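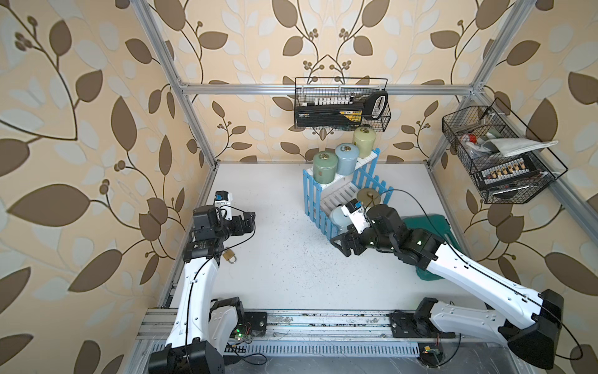

Loubna Fahmy asked, after reading the first draft of this file, why anyone would want 350 recordings of two arms tidying pots when half of them go wrong. Fair enough! The half that go wrong are the half I care about, and I've moved that up to the top of the page so the next reader doesn't have to dig for it.

Trarnon two-arm shelf set

README, last changed May 8, 2018

So, what you've downloaded. Trarnon is a set of recordings of a pair of arms working at a small shelf with lidded canisters on it. Each recording (I call them runs, sorry, old habit) is one go at one job, driven by a person from start to finish. I made it to try out an idea about handing over between arms, and then people started asking for the data more than they asked for the idea, so here we are.

The idea, quickly

When a person drives two arms at once, they don't really drive two. They drive one, park the other, and swap. The swaps are where things get messy: the parked arm is in the way, or it's holding something at a silly angle, or it has drifted a bit. Most learning methods I'd tried treat both arms as one big lump and hope the swaps sort themselves out. Mine (it's called Gál, after nothing in particular) first guesses which arm is "on" at each moment, then learns the two sides separately with a small extra bit for the swap itself.

That's more or less the whole method. The write-up is in the notes folder and is longer than it needs to be.

How it did

I trained on the full set and tested on canister positions that weren't in the training runs. Gál finished more jobs than the one-lump version, and nearly all of the gain came from the lid jobs, where one arm has to hold still while the other works. On plain lifting jobs I couldn't tell them apart, and on two of the settings the lump was a touch better. I've left those in the results table because I'd want to see them if I were you.

Please don't read too much into it. It's one bench, one pair of arms and mostly one driver (me), with Hicham Bennani taking over for the later batch. Hicham is a lot smoother than I am, and you can see the difference in the joint plots straight away.

The bench

Both arms sit on a long rail across the front of a white table, inside an aluminium frame. Each gripper has a little camera on top of it, and then there's the fixed view of the whole workspace. The main prop is the blue picket-fence shelf with white slatted tiers, and the canisters go on that. They're round, with lids, and the ones on the top tier have a small metal ring on the lid, so there's something to aim for. Sage green, pale blue and yellow-green up top, if you're matching things against the label names.

The leafy wallpaper stays. I trained once with plain boards up behind the table and the model was hopeless as soon as I took them down, so now everything is recorded with the leaves in view. It does make the pictures busy, and if you're cutting objects out by colour you'll have a bad afternoon with the brown berries.

What's in a run

The fixed view and both gripper views as separate videos.
Joint angles and gripper opening for the left and right arm.
A guess from Gál at which arm is on, plus my own hand labels for the same thing.
A one-line note from whoever was driving. Mine are grumpy.
A result: done, part done or dropped.

Videos are at 10 pictures a second. The joint readings come faster than that, and I've left them at their own rate and put a time stamp on everything, so line them up however you like. There's a script called match_times that does it the way I do. No run goes past 900 steps after matching, as I stop the driver there whatever is going on.

Splits

Train and test are split by canister position, never by run number. Please keep it that way if you're comparing with my numbers! If you shuffle everything together the scores shoot up and mean very little, and I've had one rather awkward email thread about that already.

The Wudville folder is separate. It's the same jobs with the shelf moved over, recorded in February before I'd settled on the labels, so the hand labels there are patchy. Handy for a bit of extra practice data, no good for testing.

Known problems

The left gripper video lags behind the right one in the early runs. match_times fixes most of it.

"Part done" is a mushy label. Hicham and I don't agree on what counts when a lid is on but crooked. I call it part done, he calls it done. The driver is in the file so you can split on that if it bothers you.

Some runs have small odds and ends on the table, a padlock for instance. They don't have labels of their own.

The cables to the arms move about as the arms do and sometimes cross the gripper views. I haven't masked them.

The table isn't spotless either. There are dark specks on the white top, and one early model got weirdly keen on them.

Getting started

Unpack it all next to the clurkon folder, which holds the reading code, then run the check script before anything else. It opens every file once and grumbles about any that are broken. If it grumbles, download that one piece again; you don't need the lot. Clurkon wants a fairly plain Python setup and I've listed the versions in the setup file.

Using it

Use it for whatever research you like. If you publish something, a mention of Trarnon and of which split you used would be lovely. If you find a mislabelled swap, send me the run name and the time and I'll fix it in the next version. Loubna has sent me a page of them already, all in the lid jobs, and I'm working down it.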